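Sorting the play food, part two

I said in the last post that I would get round to the play food before the end of July, and on Wednesday I did. It has been in the bottom of the hall cupboard since we moved to Stivness, in a crate with the doll's bedding and one half of a wooden train set. The children who come to us now are mostly too young for the train, but they all want to cook, and they were having to cook with whatever they could reach, usually my measuring spoons.

The rule I set myself was that everything had to come out before anything went back. I have tried sorting toys a handful at a time and all I get is the same crate in a different order. So it all went on the floor first, on an old sheet, and then I took things up to the white table in small lots to look at them properly. The floor is no good for this. I kneel on things, and the light in the hall is poor.

Most of it was easy. Cracked plastic went straight in the bin. Odd lids went in a bag in case the pots turned up, and two evenings later they hadn't, so the bag went too. Anything made of felt went in a pillowcase for the wash at a low temperature. Cardboard boxes, the little pretend cereal ones, had been trodden flat years ago and I put those in the recycling without much thought. 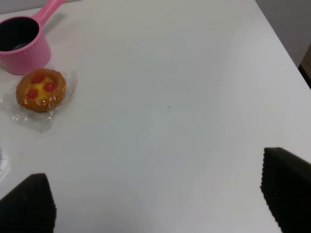
The pans took longer than I expected. We had a full set from Fellura at one time, bought at the shop in Odolwood when it was closing down, and over the years they have been to the beach, in the bath and out in the garden all winter. Plastic doesn't mind much, but soil gets into any pattern and stays there. The pink saucepan has fine ribs running up and down the outside, and a cloth just slides over the top of them. I use an old toothbrush with a bit of washing-up liquid, going in the direction of the ribs, then rinse and leave it upside down on a towel. It is a dull job but you can do it with the radio on. Handles want a quick scrub as well, especially where they join the pan.

After the pans I did the pretend food itself. I have three piles for this: savoury, sweet, and fruit and veg. I did try doing it by meal once and it was hopeless, as no child under five agrees with me about what counts as breakfast. Savoury is the biggest pile and also the most battered. There is a sausage with teeth marks in it that has been through at least two families. I kept it.

Sweet things are fewer but they are the ones that cause the arguments. The tart with the cherries is the favourite by a long way. It has a shiny crust and a custard-coloured middle, and it is still in its clear wrapper. I thought about taking the wrapper off and throwing it away, and then decided against. The small ones like a bit of crackle, but I would only have it out with somebody sitting at the table with them, and it goes on the high shelf afterwards. If you have babies crawling about then take the plastic off anything like this before you put it anywhere near them.

A few people asked after the last post whether I let the children mix real things with the toy ones. Yes, within reason. They play for much longer if there is something on the table from the actual kitchen. A full bottle of water with the top screwed on tight is good, as it has some weight to it and they have to use both hands. Drinks cans that haven't been opened are fine for older ones with an adult there, though I wouldn't leave a can out with a child who has worked out ring pulls. I don't use empty opened cans at all, the edges are sharp. A cloth is useful too. It gets used as an oven glove, a tablecloth and a blanket for whatever has just been cooked.

Plates I have always been short of. They go off to tea parties in other rooms and come back months later from behind the settee. I have decided on one plate per child and no more than that on the table at once, and so far it has meant less clearing up. The square ones stack better than the round ones and don't roll when they are dropped on their side.

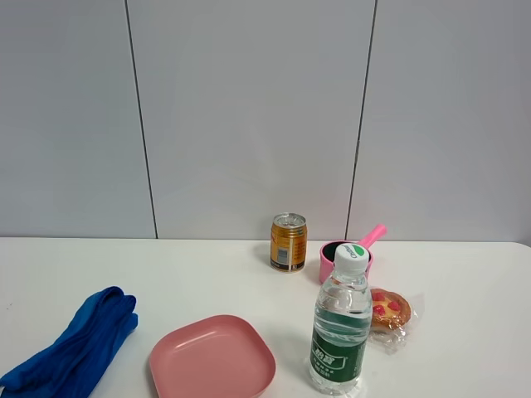 Pan, plate and tart on the table, with a can and a bottle of water from the kitchen.

For storage I had been looking at a set of drawers from Eyvindsson, the low kind with the tubs that slide out. They are nice and the tubs are a good depth, but they would have taken up the whole wall under the coat hooks and then there is nowhere for wellies. In the end I reused what we had. Savoury is in the old bread bin, sweet is in a cake tin, and fruit and veg is in a basket that used to hold pegs. Pans and plates are in the crate, which is finally light enough to lift with one hand. I put a strip of masking tape on each with a drawing on it, not very good drawings, but the children know which is which.

Up to 12 pieces in each container seems to be the limit before it gets tipped out on the floor to find something. Anything over that has gone in a bag in the loft and I will swap it round when they get bored. I did the same with the jigsaws in the spring and it worked well enough, apart from the one with the missing corner, which I should have thrown out and put in the loft instead.

The whole thing took three hours, including a stop for lunch and a second stop when I found an old school photo in the bottom of the crate and had to go and show it to somebody. I still have the train set to deal with. It is half of a good one and the track joins up with most other makes, so if anyone near Stivness has the other sort of half, with bridges, leave a comment and we can come to some arrangement. Dolls' clothes will be next, once the felt things are dry and I have the pillowcase back.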